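Week 2 of the new job, written in a hurry
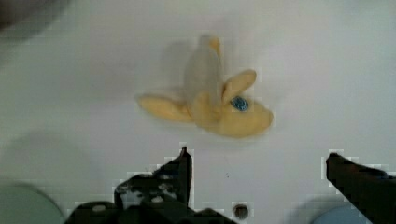 posted by the Callgate diarist, trainee buyer and tired person

19 September 2018

Up at five thirty. Missed the first bus, got the second, stood the whole way. Coffee from the machine at Callgate station, which took my money and then gave me soup. Drank the soup.

Stockroom all morning. The Szalai delivery came in short again – 300 party hats instead of 4000, and the paper says 4000, signed for and everything. Not signed by me thank God. Spent an hour on hold. The hold music is a flute. I can still hear it. They say the rest is on a truck. Which truck, no idea.

Lunch at my desk, crackers and the end of the cheese. Read over my notes on toy samples for the fall list. Soft food is still big, everyone wants soft food. Plush banana with the peel coming down in flaps, very pale yellow, I like it more than I should. Wrote "yes??" next to it and then crossed out one of the question marks. Prices due before October and I have not started the spreadsheet. Well I opened it. Gave it a name.

Afternoon was the Prukolex training. Three hours on how to log a return. You click the box, then the other box, then it asks if you are sure, then it logs you out. Wrote it all down and then left the notebook in the training room. Went back, door locked. Tomorow.

Rain by four. No umbrella, it's still at the old apartment, along with my good pan and the blue towel. Should just ask for them back. Wont.

Rent goes up by 30 next month. Letter was under the door when I got in, no stamp, so someone walked up all those stairs to deliver it and still couldn't fix the light on the landing. Did the sums on the back of the envelope. It works if I stop buying lunch, and I wasn't buying lunch today so that's a start I guess. Also no trip to Utusitz this year. Had sort of known that already. I looked at the train times anyway – the early one still goes, with the long wait in the middle where you can sit by the river.

Called home. Told them the job is good. It is mostly good. The people at the next desks are friendly and one of them showed me which fridge shelf is safe. I still don't know where the printer paper lives and it's too late to ask now, been pretending for a week.

Dinner was eggs. Washed two shirts in the sink, hung them over the door, now there is a puddle in the hall. Put a sock on it.

To do: notebook. Spreadsheet, the real one. Ring Szalai before nine, before the flute starts. Bulb for the landing, buy it myself, fine. Set the alarm earlier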